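I did my placement at Muvholm, a small shop where traded-in phones get checked and sorted before resale. My question was pretty simple: what happens to the people at the bench once an arm does the lifting?

## What I did

I sat with Rok Hodžić and Gorazd Kovačević for 30 shifts (long ones!) and wrote down who touched what. Before May, everything was done by hand, and Rok reckons his wrists were sore by lunch. Now he looks after the arm and does the grading, so he's up and walking a lot more.

## What changed

Gorazd likes the new setup less. He used to chat with whoever sat across from him, and that seat's gone. Both of them got a new job title but only Rok got training, which I thought was a bit rough, and I told our supervisor so.

The phones are handled one at a time on the wooden table, screen up and switched on, with a gripper finger to each side. Rok's favourite part is still the screen check, and he does that by eye.
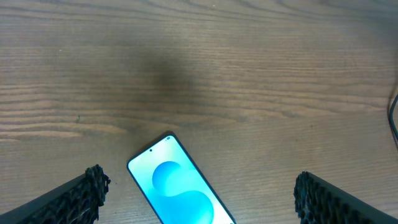
## What I'd do next

I'd like to talk to the evening crew too, and ask Gorazd again once he's had his training.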